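¿Y para cuándo el robot que recoge la cocina?

Llevo desde julio con esta pregunta, y la culpa la tiene mi lavavajillas, que murió un lunes. Me puse a mirar qué hay de verdad detrás de los robots domésticos y acabé en Kuusisto, un laboratorio pequeñito que prueba sus programas en casas simuladas (con sus muebles, sus suelos de madera y hasta sus ventanas) antes de acercarlos a una cocina de las de verdad.

La casa virtual se llama Nastau, y el programa que mueve el brazo, Grisix. Me dejaron pasar una tarde entera mirando las pantallas y, madre mía, ¡qué tensión! Yo pensaba que lo difícil sería doblar sábanas. Pues no: lo difícil es casi todo. Saber dónde está la mesa, cuánto hay que abrir los dedos, por dónde entrar sin llevarse un mueble por delante...

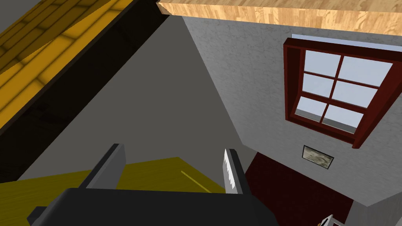
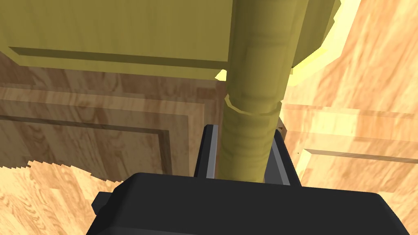 La pinza en la casa simulada: arriba, abierta y sin nada entre los dedos; abajo, con un poste torneado entre ellos.

Grisix lleva 2,341 intentos acumulados en Nastau. En la última tanda de 100 le salieron bien 33, y en mi casa, con ese porcentaje, ya no quedarían vasos. Eso sí, en la tanda anterior fueron 14, así que algo aprende el bicho —y más rápido que yo con la plancha—.

¿Compraría uno hoy? Todavía no. Doltden, la empresa que quiere llevarlo a talleres, empezará por mover piezas siempre iguales, y me parece sensato. Yo, de momento, sigo fregando a mano y mirando precios de lavavajillas.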